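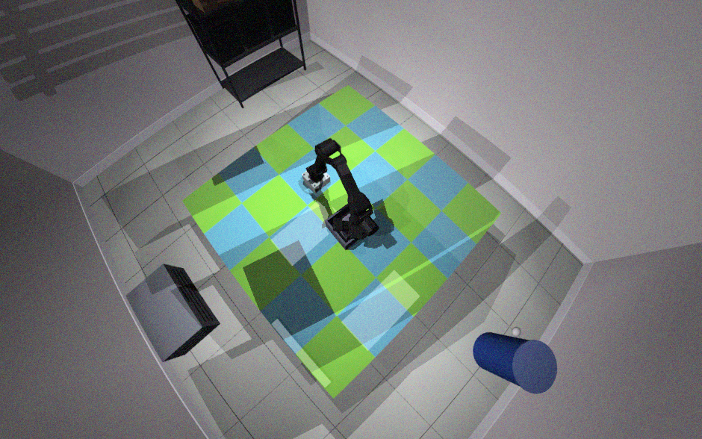

Policy trained in simulation misses the cube when shadows are strong

Posted by Rizwan Dogar, October 27, 2024

I am training a reach-and-grasp policy fully in simulation. The arm stands on a green and blue checkerboard mat and must pick a small white cube. I randomize the lights and the shadows in each episode. With soft light the policy succeeds in 93 of 100 trials, but with hard overlapping shadows only in 41. I have used 1,718 episodes until now. Should I collect more episodes, or is my randomization too strong? The camera is fixed and looks from high above.

Melquiades Becerra
Before you collect more, please separate the two factors. Keep the cube in one place and change only the lights, then do the opposite. In my work in June the light was not guilty. The cube was very few pixels in the resized input, and a bright band on the mat looked the same as its top face. I cropped the input near the gripper and most of the misses disappeared. Also report the results for each light setting separately, because one average will hide this problem.

Higinio Cuevas
More data. 1,718 is small.

Araceli Cervantes
I agree with Melquiades about the crop. I would add a curriculum: begin with soft shadows and make them harder after the success rate stops growing. Keep 100 light settings that you never train on, and test only with them. Are your 41 successes from one seed? If yes, please run it again with at least three seeds.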